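Detia: a word list of fabric and fiber terms

README

Hi, and welcome! Detia is a plain list of everyday words for cloth, thread and weave, collected by me over several winters of reading old mail-order catalogs and sewing leaflets. It holds 3,232 entries at the moment. You can open it in any spreadsheet program, or just scroll through it with a cup of coffee (my favorite way).

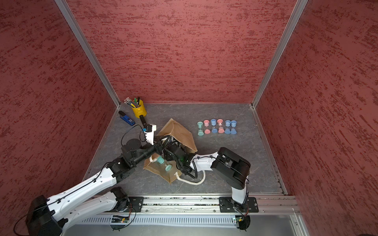
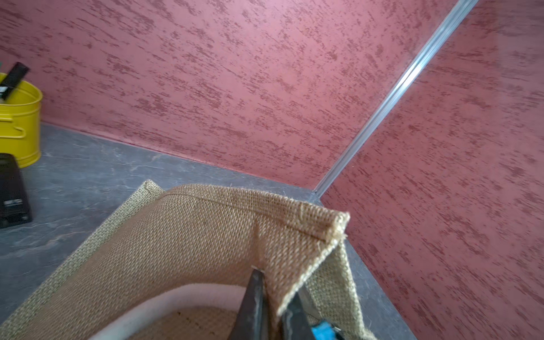

I started the list when I got stuck on the word "burlap." Half my catalogs said burlap, the other half said hessian, and a few from the Abugri mill said "sacking" for the same cloth on the next page over. So which one gets the entry? I went with whatever an American shopper would say out loud, and put the rest in the column called also_called. The folded, stitched rim of the burlap bag in the picture is a good case: I file that under "hem," with "turned edge" and "fold-over" beside it, and the bits of fiber sticking out of it go under "fray." Basket weave has its own entry too, and it took me three tries to write one I liked.

What's in the folder

words.csv is the main list. The columns are term, also_called, meaning, source and notes. The notes column is me talking to myself, so feel free to skip it.

sources.txt has the catalogs and leaflets, 174 of them, with short codes. G is for the Guneo catalogs, W for the Warnow sewing leaflets, A for Abugri. If you see a plain X, I lost the slip of paper and I'm sorry!

odd.csv is where I put 215 words I couldn't pin down. Some are probably typos from a tired typesetter. "Slubbet" shows up twice in Warnow and never again, and I would love to know what it meant.

How I wrote the meanings

Short, in my own words, and checked against at least one printed source. So far 2,598 entries have been read through a second time, and those have a "y" in the notes. The others are fine for browsing, but I wouldn't quote them in anything serious yet.

Things to watch for

Color names are a mess. Guneo used "natural" for everything from cream to dark tan, and I kept it as printed. Knitting is thin, lace is thinner, and there's next to nothing on synthetics.

Spelling is American all the way through, and British spellings live in also_called.

Using it

Take it, change it, print it, put it in your quilting newsletter. A mention of Detia would be nice. If you fix a meaning, please send me the row and the page you got it from. I do my big cleanup in November, so anything that arrives before then should make the next version.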